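Housekeeping Operations, Unit 6: Floors and Cups
Handout prepared by Noemí Ochoa, revised 2023-08-08

6.1 Striped carpet. Vacuum along the stripe first, then across it. Parallel lines in gray and off-white hide lint well, so inspect from a low angle with the room lights on.
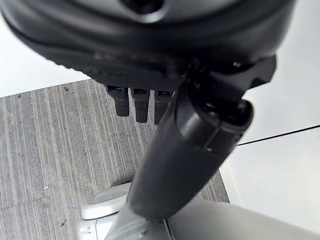 Two slow passes remove more grit than three fast ones. Record the direction of the last pass on the room sheet.

6.2 Order of work. Surfaces are cleared before the floor is started – crumbs fall.

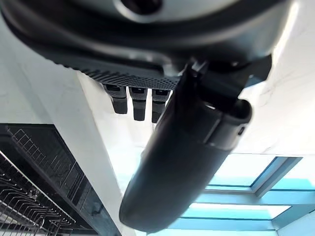

Chairs go back last. On the Lutthorpe floor plan, work from the far wall toward the door.

6.3 Cups. A plain white cup shows tea stains at the rim and inside the base. Tip it on its side to check both before it goes to the rack. 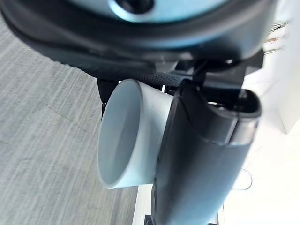

Wood-grained surfaces are wiped with the grain, using a damp cloth and no abrasive pad. Reading for 6.4: Bandara, sheets 2 and 3.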